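I moved to Fludcombe in October and the town has a water bill problem. Thread, because I have had three coffees and a letter from the utility.

1/ The letter says I used 379 units of water last month. It doesn't say what a unit is. I looked on the back. The back is an ad for a sewer line warranty.

2/ I called. The recording thanked me for being a valued customer of Zanport Water, then played a pan flute version of something I used to like. I was on hold long enough to descale the kettle, which I assume added to the bill.

3/ A person picked up. I asked what a unit was. She said it was "the unit we bill in." I asked if it was gallons. She said oh no, and laughed in a kind way, like I'd asked if the mayor was a horse.

4/ For the record, my last place billed per 1,000 gallons. You could do the math on an envelope. I miss that envelope.

5/ My neighbor got 366 units. He has a family of five, a vegetable garden and an inflatable pool he refuses to deflate. I have a shower and a fern.

6/ So I did what the internet says and checked for leaks. You put food coloring in the toilet tank and wait. If the color shows up in the bowl, you have a leak. If you forget you did it, you have a very bad moment at 2 a.m.

7/ No leak. Blue tank, clear bowl. Blue thumb for two days.

8/ Next I went out to read the meter myself. It lives in a hole by the curb under an iron lid that was last lifted when people wore hats. I got it open with a tire iron. There was a spider in there who clearly pays no rent and no water bill.

9/ The meter is a Sinimine. It has a dial, a smaller dial, and a little red triangle that spins when water is moving. Everything in the house was off and the triangle sat still. I watched it longer than I've watched most movies this year.

10/ The number on the meter and the number on the bill had one digit in common. It was the 3. 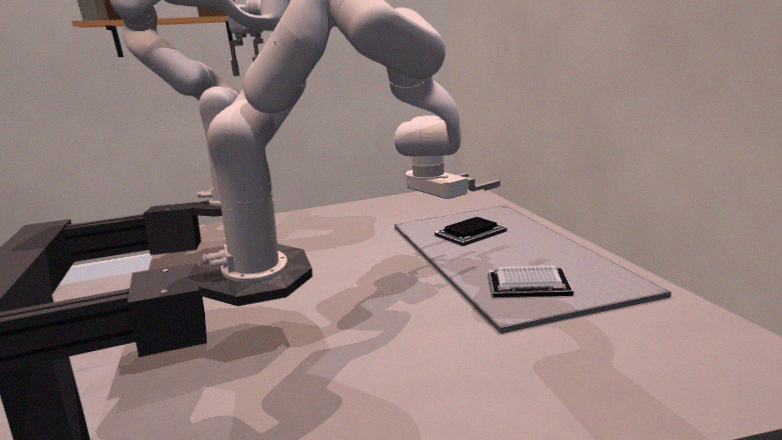

11/ Called back. New person, same pan flute. He asked me to read him the meter, so I read him the meter. Long pause. Typing. He asked if I was at the house on Urrutia Street.

12/ I am on Urrutia Court. I have never lived on Urrutia Street. I don't even like driving down it, the speed bumps are enormous.

13/ They're sending a corrected bill. There's a $300 deposit "under review" that I don't remember paying, and I've decided to let them review it.

14/ Still don't know what a unit is. If you live on Urrutia Street and your bill was weirdly low last month, enjoy it. And go check your toilet.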